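Ticket 1000-58: round table in the lounge, finish marks and cable clutter
Status: open, back with facilities
Location: Tumham building, ground floor lounge

The complaint as it reached me was one line: "table is ruined, please replace." I have read that sentence before and it has rarely survived a damp cloth, so I'd like the table looked at properly before anyone orders anything.

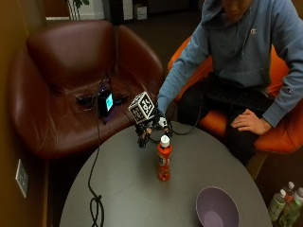
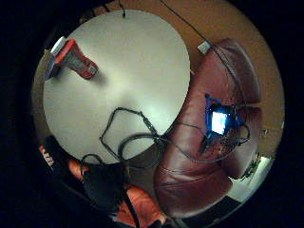

*Logged by Natsumi Yoshida, Jul 21, 2023*

**Reported problem**

Hằng Ung says the top has gone dull in patches and that it wobbles. She blames the cables lying across it. She also wants a new table from Jaramillo, and the quote attached to the ticket is 135 plus delivery. No mention of what was tried first.

**What I'd question**

The top has a soft sheen, and I can't find the dull patches in either picture. They may be there all the same. Pictures are bad at that sort of thing, so I'm not closing this on the strength of two of them. But "ruined" needs more than that.

The cables I'll grant. Black cable over the tabletop, more of it hanging over the edge or running onto the leather armchair. Whether a cable can dull a finish, I have doubts. Dragging the same plug end over the same spot every day for months, maybe.

**Tried so far**

1. Wiped the whole top with warm water and a drop of dish soap, then dried it. Hằng says it made no difference. I asked which patch she was looking at and got "all over."
2. Second wipe, half the table only, so there would be something to compare. I could not tell the halves apart. Neither could she, though she put it differently.
3. Checked the wobble. It rocks when you lean on the side near the leather chair. Turned the table a quarter turn and the rocking stopped. That points at the floor, or at one foot being a hair short, and in either case a new top won't help.
4. Put a felt pad under the foot that was lifting. Steady for the rest of the afternoon. By the next morning the pad was gone. No idea where it went.

**Previous history**

Same table, same complaint, last December. It was closed with "polished, OK." The polish was the Nakonen spray, which I have never trusted on furniture. The can says it suits every surface in the house – glass, leather, wood, plastic. If there really is a dull film, my money is on old polish before it's on cables.

**Not convinced by**

- Replacing the table. See step 3.
- The glass cover suggested by Altach. It would need to be cut round, and cups slide on glass.
- "Just keep the table clear." We have asked for this before. Things get put down on tables.

**Next steps**

- [ ] Hằng to mark one dull patch with masking tape so we're all arguing over the same spot
- [ ] Try a little white vinegar in water on that patch only, and stop if the color changes
- [ ] New felt pad, the nail-in kind if the foot will take it
- [ ] Cables off the top and off the chair at the end of the day, coiled and tied
- [x] Jaramillo quote put on hold

**Update, later the same day**

Tape is on. Hằng marked 2 patches, both near the rim. With my cheek almost on the table and the lamp behind it I can see one of them, a faint cloudy smear. The other I can't see from any angle. Vinegar test goes on the visible one first. Leaving the ticket open until it's been done and she has looked at it in daylight.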